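January 2026

Clerkdale shop, wear log for painted and bare metal bins, second pass

Picking up from the October entry. The question is still which of the two coatings to specify for the parts bins on the Hegyi line, and whether the floor of the bin needs coating at all. Viola Colombo wants a recommendation before the next order goes to Handent, so this entry is mostly about the abrasion panels.

Panels: same stock as last time, cut from one sheet, degreased, coated one side. 4 with coating A, 4 with coating B, one left bare as reference, 9 in all. Each was clamped flat and rubbed with the weighted pad, 1000 strokes, pad changed at the halfway mark. In October the pad was not changed and I think that flattered both coatings. The old pads were glazed by the end and were mostly sliding.

Coating A: dulls early, then holds. Gloss is gone well before the first pad change, after that very little happens. Edges are the weak point. On two panels it lifted at the sheared edge where the burr had not been taken off properly. Deburring is on us, so I do not count that against the coating, but the drawing should call for it.

Coating B: looks good until it does not. All four panels were close to unmarked at the pad change. The first one went through to metal at 900 strokes, and the other three were through by the end. Once there is a break, the pad catches on it and the damage spreads along the stroke direction. Touch-up did not take on the worn area. Tried it twice, second time after scuffing with the gray pad and wiping down.

Bare reference: scratches, obviously, but no flakes. Wiped it with a white cloth and got a gray smear. That smear is the argument for coating the floor, if anyone wants to make it.

Open point on thickness. The Junness gauge reads differently depending on how close to the edge I put the probe. Kept all readings near the middle of the panel. Zero was checked before and after on the bare piece and had drifted slightly. Needs a new battery or a new gauge. 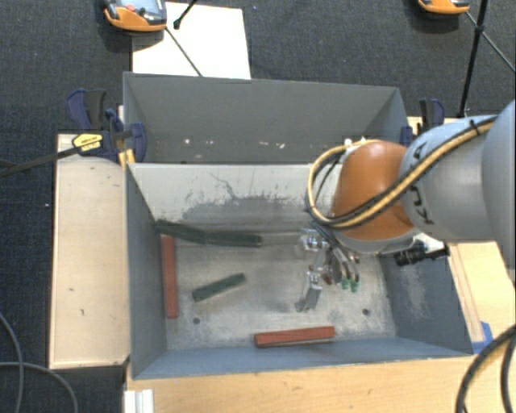 Flat panels only tell us about rubbing, and side walls also take knocks, which the rig does not reproduce. For knocks I would go by bins in use. The far wall of the one with the green and red blocks in it has a wide dark scraped patch, with fine branching scratches running up from it, and the right wall has a pale chalky scuff. Neither resembles anything on my panels. I would rate walls and floor separately from now on - one number for the whole bin hides too much.

Leaning toward A on the walls and bare floor, with the edge note added to the drawing. Not final.

To do:
Make a drop fixture, even a crude one.
Rerun one B panel with a lighter weight.
Ask Handent if they can mask the floor and what it adds per bin.
Label the panels on the back with the scriber. Marker came off with the degreaser again.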